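4.2 Do collapsible goods save space?

The claim that folding kitchenware frees up storage is repeated often and tested rarely. Hutapea surveyed 64 households in Liltham and found that 30 owned at least one collapsible item, but the survey asked what people owned and left out how they stored it. The Vototeo panel did ask, and its answers are less cheerful: more than 60 percent of owners kept the item open between uses. We doubt that a bowl left open saves any shelf at all. The Lusau data are sometimes cited against this view, yet they cover a single August — a thin basis for a claim about habit.
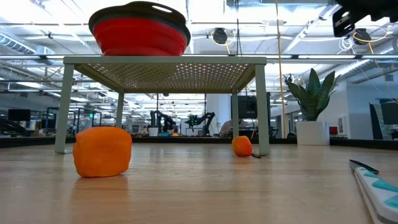

Figure 3. Collapsible bowl, red with a dark gray rim, on a perforated metal table.

Nor do we accept that owners simply need time to learn.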